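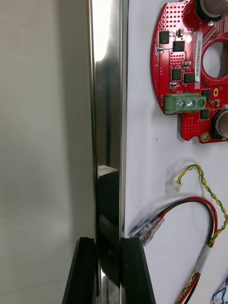 ## Gripping a shiny bar without losing the arm

These are the club notes for the bar-hold exercise, which everybody at Rarkovham does before they're allowed near anything with moving parts. It sounds dull. Remzi Soylu has run it with every new group and says the bar remains undefeated.

You'll need the Dridska arm, the two-finger gripper and the practice rig with the upright stainless bar. The white panel with the red motor board is right next to the bar, so you'll be working close to cables whether you like it or not.

1. **Home the arm.** Run `home` from the Sezer console and wait for the prompt to come back. Typing it again doesn't make it go faster.

2. **Line up by the fingers.** Bring the gripper in with one finger on each side of the bar. Watch the black fingertips themselves, not their dark reflection in the steel. Polished metal has fooled better drivers than you, and at least one former club president.

3. **Check the right-hand side.** The twisted yellow-and-green pair and the red-and-black pair both loop out over the panel before heading down together under the white tape. If the right finger has to swing wide, back off and come in straighter. Leave the green terminal block marked MOTOR alone. Its three screws are done up the way we want them.

4. **Close slowly.** Set the speed to 5 and close until both fingers touch. If only one makes contact, open up, shift the wrist and try again. Don't lean on the bar to even things out — the bar won't move, and the wrist motor will take it personally.

5. **Hold for 500 counts.** Hands off the keyboard while it runs. Write down the grip reading at the start and at the end.

6. **Open, retreat, repeat.** Do three holds in total. If two of them drift, stop and fetch whoever has the Skandovik calibration sheet (check the printer tray first).

### If the arm stops partway

Hit the stop button anyway, then read the console. Most of the time it's a wrist limit, and homing clears it. If the same error comes back, write it in the log with your initials. "Arm is being weird" was an entry last August and we still don't know what it meant.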